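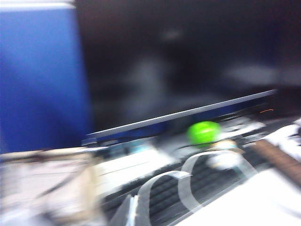
The drawer that started it all was in my mother's hallway, and it hadn't closed properly since April, when she tried to fit a torch in it. She asked me to sort it out while she made the tea. By the time the tea was cold I had the whole lot spread over the carpet – buttons, a bicycle bell, keys to a house we left when I was nine, a rubber ball that had once belonged to a dog – and I had thrown away exactly one dried-up pen.

I have been asking people about their odds and ends ever since, and I have yet to meet anyone without a heap of some sort. It may live in a drawer, a biscuit tin or the far end of a workbench, and it always holds the same mixture of things you need every week and things you couldn't explain to a visitor. Faraji Makokha keeps his in an old suitcase under the bed. Awuor Nyaga has hers in the fruit bowl, with the fruit moved to the top of the fridge to make room, and she sees nothing odd in that at all.

Most of the advice on the subject tells you to empty everything out and be strict. I tried being strict for a whole afternoon and came away with a headache and a very full bin, half of which I fetched back in again after supper. What has worked much better in our house is going slowly, one handful at a time, with a cup or a shallow dish for each sort of thing and no hurry to decide about the rest.

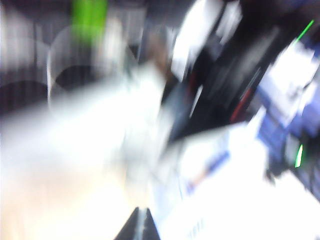
Niamh Mac Giolla thinks the mistake is sorting by what a thing is, when you ought to sort by when you last went looking for it. Her string, her stamps and her tape measure all live together by the back door, and she told me, with some pride, that she hasn't bought a new roll of tape in years.

Containers matter too, though you needn't spend anything on them. I am very fond of moulded pulp trays, the sort that come packed around something else and usually go straight out with the recycling. They weigh next to nothing, they don't rattle, and the raised edge stops small things rolling off and under the cooker. They are kind to soft things as well, and you can write on the rim in pencil.

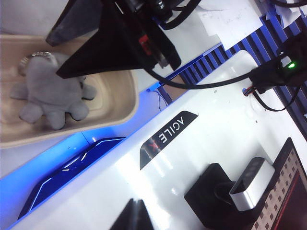
Soft toy and metal ring, sharing a pulp tray.

My mother's drawer closes now, more or less. The torch has gone to live on a hook, and the bell is on my bicycle, where it makes a dreadful noise. The ball I put back.

Words: Tumaini Langat

601 shares | 14 comments

Contact us | Copyright Prolisham 2021 | Back to top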